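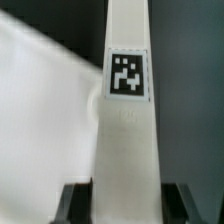
Printed squares come out slightly rectangular
Babar Niazi, January 31, 2019

I print black and white square labels at 200 percent. One side is always 3 mm longer than the other. The file is square. Printer is a Gredley, plain paper. Which setting controls this?

Nekura
Turn off "fit to page" in the print dialog. Then print a test square and measure both sides with a steel ruler. If the error stays, it is paper feed. Adjust the feed length in the service menu and print again.

Clitov
Same thing on mine with thick paper. Cleaned the rollers, got better.

Ait Ali
Check the driver version too. Mine was old.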